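The Bear Tablecloth

So the kit came in a box big enough for a microwave, and for two days I used it as a place to put my mail. Femmont had sent me two grippers, a charger, a bag of straps and a booklet with a cartoon hand on the cover giving a thumbs up, even though the grippers don't have thumbs. I'd signed up in February after the bakery cut my hours. I figured I could squeeze a plastic handle for money as well as anyone.

The idea is simple enough. You hold a gripper in each hand, you do some ordinary chore with them, and everything you do gets recorded and sent off to teach a robot to do it the same way. They call every try a take. My chore was clearing the table, small trash into the bucket, and I had to turn in 187 good takes by the end of the contract. I read that number and laughed out loud in the kitchen. I've cleared tables my whole life! I thought I'd be done by the weekend.

The first evening I got four. Two of those came back.

You have no idea how strange it is to be clumsy at something you could do at three years old. I'd go for a bit of peel and push it clear across the cloth, then chase it, then pin it against a wrapper and end up with both of them or neither. The walnuts were worse. You squeeze a walnut even slightly off center and it's gone, under the bed, rolling along like it has somewhere to be. My hands kept wanting to help, too. I'd catch my pinky sneaking out to steady something, and that's a spoiled take, start over, put it all back on the table.

My reviewer was a person I never met and never heard. They worked for an outfit called Zwahlen that Femmont paid to check the takes, and all I ever got was a line of text the next morning. "Hesitation at 22 seconds." "Left jaw closed early." "Please do not shake item." I read those over my coffee and argued with them out loud. I had not shaken the item. (I had shaken the item. It was stuck to the pad and I lost my temper.)

My sister thought the whole thing was creepy. She'd come by after work and sit in the armchair with her shoes off, watching me pick up candy wrappers in slow motion, and she'd say, "You're teaching it to be you." I told her it could do a lot worse. She said it could do better too, and then she asked what there was to eat.

Around the third week something changed, and I can't point to the day. I quit looking at my hands. I'd look at the thing I wanted and the jaws would already be going there, the way your foot finds the brake. I started to have opinions. Thin stuff you take from the side. Soft stuff you can grab anywhere you like, it forgives you. Anything curved you turn with one hand and take with the other, and you open wide before you get close, never on the way down. I wrote that last one on a sticky note and then felt silly, because who was it for?

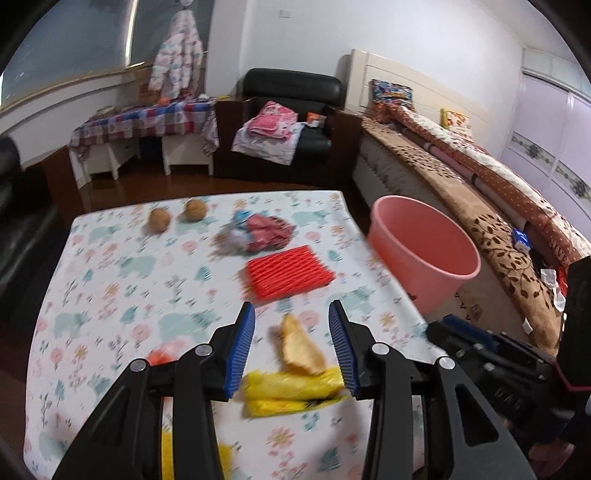
What happens if you drop something in the middle of a take? You pick it up and keep going, as long as it's still on the table. A drop and a clean recovery counts as a good take, and the booklet says the robot needs to see a few of those so it learns what to do when its own grip slips.

I liked that rule more than I can tell you. I read it to my sister twice. I'd been redoing every take with a drop in it, starting over at the first little slip, and the whole time the slips were fine. I went back and figured out I'd thrown away 80 takes that somebody would have paid me for. I sat down on the bed and ate a whole sleeve of crackers over it.

After that I got faster, and also a lot less fussy. I let the walnuts roll. I went after them. I missed the bucket now and then and reached down and got whatever it was — one long arm, one long plastic claw — and dropped it in like I'd planned it. The lines from Zwahlen got shorter. "Good." "Good." One morning it was "Nice," and I took a screenshot of that and sent it to my sister, who sent back a picture of a raccoon.

I finished the contract with two days to spare. Femmont sent the last payment and a link, and the link said contributors could come see the system running at the Cumero building over in Fanley, free parking, light refreshments. I almost didn't go. It's an hour and a half on the bus, and I'd never been anywhere on the strength of light refreshments. But I wanted to see it. I can't explain it better than that.

It was in a long room with a rope down the middle. The robot was two arms on a post, and it had the same gray jaws I'd had, the same blue pads, and a table in front of it with a plain white top and some junk scattered around. A woman in a fleece vest told us it had learned from 1,511 takes from people in six towns. I did the math on how much of that was me and stood up a little straighter.

Then she pressed something on her tablet and it started. It got a wrapper from the side, no trouble. It got a paper cup. People clapped for the cup! Next came a piece of orange peel, curled up at both ends, and the left arm came over and gave it a quarter turn, just a nudge, and the right arm opened up wide while it was still a good foot away and came down and took it.

I said, "Oh," loud enough that the man next to me looked over.

And then it dropped the thing. The peel hit the rim of the bin and bounced back on the table, and you could feel the whole room go stiff, the way people do when a kid forgets the words at a recital. The woman in the vest said that this was still an early version. The arm stopped for maybe a second. Then it reached over and picked the peel up and tried again, and in it went, and before letting go it gave the peel one quick little shake.

Please do not shake item.

I laughed so hard I had to go out in the hall. I called my sister from there, next to a table with the light refreshments on it (grapes, some kind of square cheese), and I tried to tell her about it and couldn't get the words lined up. She kept saying, "What did it shake? What did it shake?"

I told her I'd explain when I got home. Then I took a few grapes for the bus, and went back in to see if it would do a walnut.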